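4. Recording your peeling demos

If you made it through section 3, your gripper is calibrated and the Midstead recorder is talking to it, so now comes the fun part! I wrote these steps after my own first 100 demos, most of which I had to throw out.

1. Start a new session and pick "peel" as the task. The name can't be changed later (ask Evanthia Pappas how she knows).

2. Hold the gripper still over the tray for a couple of seconds until the timer starts.

3. Come in slowly and close the jaws on the loose end of the wrapper. Pinch with the very tips, then pause for a beat.

4. Pull down and away from the neck in one smooth go. If the film rips, keep recording and grab the new end. We want those in the set too.

Caution: keep your free fingers out of the linkage arms. They pinch, and I've got the blister to prove it.

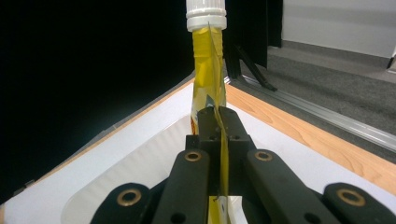

How many demos does the policy need before it can peel on its own?

We trained on 1005, and I'd call that comfortable for one bottle shape. Going up to 3559 with mixed shapes helped mostly on bottles the policy had never met, and it made training a lot slower.

5. Let go of the strip, back off, and end the session. Mark it "full," "partial" or "slip."

Note: "slip" means the film left the jaws before you opened them. Lefteris Stamatopoulos and I labeled these differently for almost 30 sessions, and sorting that out ate a whole February!

6. Play back the clip at half speed before you move on. You're looking for the moment the jaws close, and if your wrist hid it, record that one again.

Uploading is covered in section 5.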